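Ellstead House, shared dining room
Furniture and Floor Check, with Comments
Form 3, ground floor
Checked by: Nomvula Khumalo
Time of check: Monday, between breakfast and lunch

How to read the marks: OK means no action. WATCH means it can be used, but look again at the next check. ACTION means somebody must do something before the next check. N/C means not checked this time.

The last check was in January, and I have kept the same item numbers so that the two forms can be laid side by side. Where the old form had only one word, I wrote a little more, as several people asked me what "fair" means.

PART A. CHAIRS

A1. Chairs stand level on the floor, all feet touching
Mark: WATCH
The chair which we keep at the cupboard side rocks a little when I press on the front left corner of the seat. I turned it and tried it in another place and it rocked the same, so the floor is not guilty. A felt pad on one foot will probably be enough. Please do not use folded paper. The last folded paper stayed there three months and became black.

A2. Top rail firm, no movement between rail and back posts
Mark: OK
The test is simple. Stand behind the chair, take the rail at its two ends and try to move it gently forward and back. Nothing should click. If you hold only the middle, you feel very little, and that is how the loose joint was missed at the check before January.

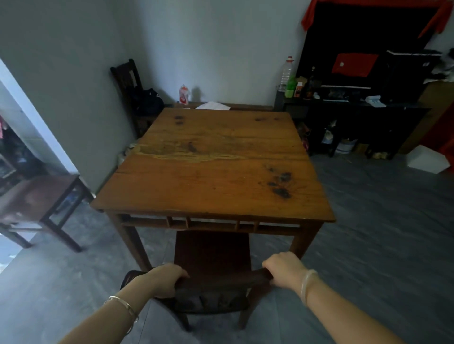

Item A2. Top rail held at both ends, chair at the table.

A3. Back posts and rear legs, no cracks
Mark: OK
I looked with a lamp at the place where the seat meets the back post, because dark wood hides a crack very well. There is an old scratch on one post, long and thin, but my fingernail does not catch in it. The scratch was already on the January form, and it is the same length.

A4. Openwork of the backrest, no sharp or broken edges
Mark: OK
Pass a dry cloth slowly along the inside of the openings. If the cloth catches, there is a splinter. My cloth did not catch. It came out very dusty, and I have passed this to the cleaning list.

A5. Seats firm, no nails or screws above the surface
Mark: OK
No comment.

A6. Screws under the seat
Mark: ACTION
One chair has a screw that turns freely and does not hold anymore. The hole became too wide. I marked this chair underneath with a small piece of tape, so you will find it when you turn it over. It can be used for sitting, but not for standing, and I should write here again that no chair in this room is for standing. Whitelaw repaired the same kind of hole for us before, with a wooden plug and glue. I asked them to come also for this one.

A7. Stool
Mark: OK
The crossbar is tight. I sat on it and shifted my weight to each side. The stool has no back, and for this reason we ask that older guests are offered a chair. It should stay beside the table and not in the path to the doorway.

PART B. TABLE

B1. Table stands firm
Mark: OK
I pushed with the flat hand at each corner. There is a small movement if you push very hard from the side, but it comes back by itself and makes no noise.

B2. Tabletop, no splinters, open joints or raised edges
Mark: WATCH
The dark knots in the wood are natural and they are not damage, although every new person reports them to me. I put my finger on each one and they are smooth. What I want to watch is the seam. At one end I can feel a very small step between the two sides, less than the thickness of a bank card. If it grows, crumbs and water will go in. Please wipe along the seam and not across it, and do not leave a wet cloth on the table after dinner.

The lighter area in the middle is wear of the finish. I would like to oil it, but not before Whitelaw has seen the seam.

B3. Apron under the tabletop, all bars in place
Mark: OK
This is the row of short bars below the edge. Children like to put their fingers in, and one visitor hung a handbag there with a hook. Both are bad for the bars. I tried each bar with two fingers, nothing turned. Again, much dust.

B4. Table legs
Mark: OK
The legs have light marks at the height of the chair seats. These come from pushing the chairs in too strongly. See C2.

PART C. MOVING THE CHAIRS

C1. Chairs can be taken out without hitting another thing
Mark: OK, with comment
I took out every chair as if a person would sit down. There is enough place behind the chair on the near side. On the wall side it is narrow, and a large person must turn sideways to come in. It is not dangerous, only uncomfortable. If the table is moved 9 inches toward the near side, it becomes better, and the near side is still wide enough. I did not move it by myself, I want to ask the others first.

C2. Chairs are moved in the right way
Mark: WATCH
Use two hands, one at each end of the rail. Lift a little, then move. When a chair is pulled with one hand, all the force goes on one rear leg, and you hear it in the whole house. The same when you put it back: stop before the seat touches the leg of the table.

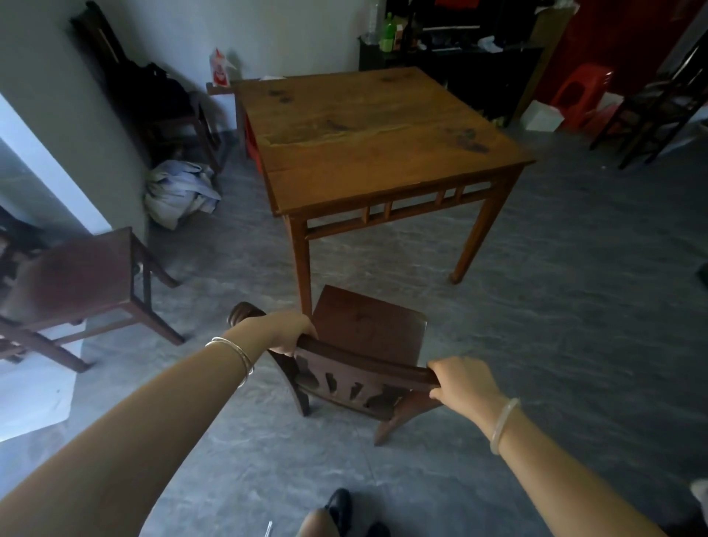

I know that lifting is not possible for everybody. If you must slide the chair, keep it straight and go slowly, and tip it as little as you can. The tile is hard, so the feet of the chair lose before the floor does. I ordered felt pads of the brand Prutik in January, and 5 are left in the kitchen drawer, in the small envelope. Clean the foot of the chair first with a dry cloth or the pad will fall in a week.

PART D. FLOOR AND PATHS

D1. Tiles, no broken or lifting ones
Mark: OK
The pattern of the tile makes it difficult to see a crack, so I walked with thin shoes and felt with the foot. I also knocked on the tiles under the table. One sounds hollow, near the wall. It was hollow in January too.

D2. Floor free of things that can make a person fall
Mark: ACTION
Clothes and cloths must not lie on the floor in front of the chairs. A light cloth on smooth tile slides like ice. Bags also should not lean where people pass. I have asked the persons concerned to find another place, and will look again before dinner.

D3. Doorway open to its full width
Mark: OK
No comment.

D4. Wet floor
Mark: N/C
It was not washed this morning. The cleaner which we buy now is Clerard, and I noticed that it leaves the tile slippery if you use more than one cap for a bucket. Please measure it.

PART E. CABINET AND SIDE SURFACES

E1. Cabinet stable, does not tip
Mark: WATCH
The cabinet itself stands well. There are too many things on it, and the tall bottles should not be at the end, where an elbow can reach them. I would put them lower, at the back. Heavy things on the bottom, light things on the top.

E2. Cloths hanging over furniture
Mark: OK
A hanging cloth must not be so long that a chair can catch it and pull it down with everything on it. I tried with a chair and it does not reach.

E3. Low surface along the wall
Mark: OK
It is not a seat. Papers and small packages are no problem, but I saw a guest sit there in the winter and it is not made for 92 kilos, or even for half of that.

OPEN POINTS FOR NEXT TIME

A1, felt pad: I will do it myself.
A6, loose screw: Whitelaw, waiting for the day.
B2, seam: show to Whitelaw at the same visit.
C1, position of the table: ask at the house meeting.
D2, floor: check again before dinner.
E1, bottles: whoever owns them, please move them.

If you find something which is not on this form, write it on the back with your name, also if it looks small.

N. Khumalo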